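Section 4. Wiping down the bench top (white tops only)
Sarstead fold-out bench, set-up and care 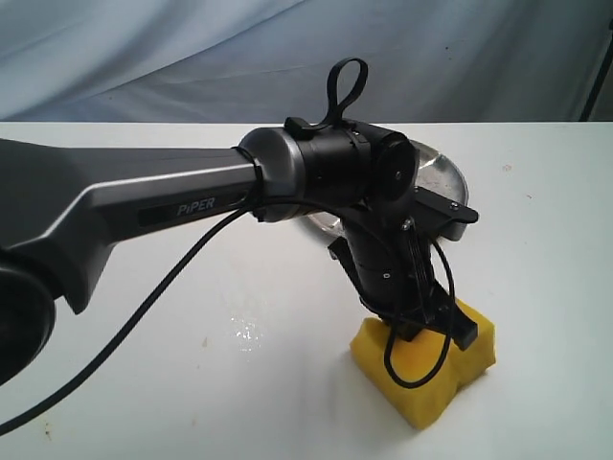 Fig. 4: Yellow sponge on the white top.

Do this before first use and then at the end of every work day. Takes a few minutes. Longer if someone's left glue on it.

Applies to the white Sarstead tops. If yours is the timber one, skip to section 5, different cleaner altogether.

You'll need
Sponge, plain, medium size. No scourer backing.
Bucket or tub, 2 litres of warm tap water
Dish soap, a small squirt
Two dry cloths (old tea towels are fine)
Drondik surface paste, stains only

CAUTION: No bleach, no metho, no acetone. They dull the coating and it doesn't come back. Not covered by warranty.

CAUTION: Check the leg locks are clicked in (section 2, step 6) before leaning on the top. Both sides.

4.1 Everyday wipe

1. Clear the top. Pens, offcuts, mugs, the lot. Anything staying put, wipe up to it and do that patch later.

2. Brush off grit with a dry cloth. Towards you, into your hand or a dustpan. Grit under a sponge is how most of the scratches we get sent pictures of happen.

3. Soap in the water, swish, sponge in. Wring it out hard. Should be damp, not dripping.

4. Start at the far edge and work back to the front. Straight strokes, each one overlapping the last by half a sponge. Flat of the sponge, light pressure.

5. Rinse the sponge every few strokes. Change the water when it goes grey.

6. Do the edges and corners last. Fold the sponge over the edge and run it the full length. There's a small lip underneath on the long sides that collects crumbs, get a finger in there.

7. Second pass, clean water, no soap. Skip this and you get streaks, and they show up badly on white under a lamp.

8. Dry straight away with the second cloth. Don't leave it to air dry, the joint in the middle holds water.

Note: the folding joint is 13 mm from the underside latch at its closest. Keep your fingers clear if the top is unlocked.

4.2 Marks that won't shift

Pencil, tea, most food: leave the damp sponge sitting on the mark for a couple of minutes, then wipe. Press down a bit if needed but dont grind.

Biro and marker:
1. Dab of Drondik on the sponge. Pea size.
2. Small circles, stay inside the mark.
3. Stop after ten circles and look. Repeat if it's fading.
4. Rinse well. Paste left behind goes yellow.

Glue and paint: let it go hard, lift an edge with a plastic scraper (the one in the parts bag is good), then 4.1 from step 3. Never a blade.

Heat rings: can't be cleaned off. Use a mat. Part no. and price are on the Larna spares sheet, the 380 mm one fits between the joint and the front edge.

Note: test the paste underneath first if your top is more than a few years old. Earlier batches had a softer finish and it can leave a shiny spot.

4.3 Sponge care

Rinse, squeeze, stand it on its end somewhere with air. Not in the bucket overnight. Not on the bench either, a wet sponge left on the joint will get into the core eventually.

Replace when it crumbles at the corners or smells. Keep kitchen sponges and bench sponges seperate, grease from the dishes leaves a film you'll be chasing all week. Different colours helps.

4.4 Once a month

Tighten the 18 screws on the underside frame, hand driver only. Wipe the leg tubes while you're down there. A drop of light oil on each hinge pin, wipe off the extra so it doesn't creep onto the top.

If the top has lifted or bubbled anywhere near the joint, stop using water on it and get in touch. Don't try to clamp it flat.

Spares and questions: Cayetano Arrieta at the Lozano workshop, mornings are best. Warranty claims go to Julián Lozano, with a photo of the damage and the label off the underside. Please wipe round the label, not over it, the ink runs and then we can't read the batch.

Steps 4 and 7 were reworded in March. If your printed copy says to use circles for the everyday wipe, go by this one.

Next: Section 5, Timber tops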